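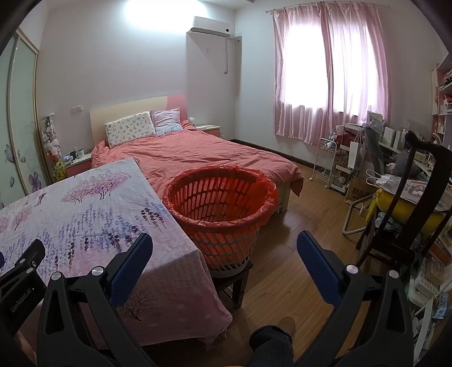

A round plastic basket with a red liner, beside a table with a printed cloth.

Ramlow Pipe & Precast has named Junhao Yan regional sales manager for its storm drainage and sanitary sewer product lines, effective 23rd November. He will be based at the company's Nutberg plant and will report to Mieczysław Wasilewska, vice president of sales.

Yan joins Ramlow from Unar Engineering, where he worked on culvert replacement and lift station projects for county and municipal clients. In his new position he will oversee distributor accounts, assist contractors with submittals and coordinate delivery schedules with the Nutberg production staff. The territory covers 66 municipal utilities and 173 contractor accounts.

"Our customers expect a prompt answer when a structure has to be changed in the field," said Wasilewska. "Junhao has worked on the engineering side of these projects, and he understands what a crew needs from its supplier before the trench is opened."

The appointment follows the addition of a second casting line at Nutberg, which produces manhole bases, risers and flat-top slabs. The line is housed in the former pipe storage building and added 185 feet of covered production space. A new overhead crane -- supplied and installed by Wei Material Handling -- serves both the casting area and the loading yard.

Standard catch basins and risers will continue to ship from yard stock. Orders for custom bases with cast-in connectors should be placed with complete invert and pipe size information. Quoted prices on custom work remain valid for 90 days.

Yan will also lead the company's winter training sessions for inspectors and public works staff, which resume in January. Topics include joint sealing, vacuum testing and the handling of precast structures on site. Registration is handled through the Nutberg office, and existing customers may attend at no charge.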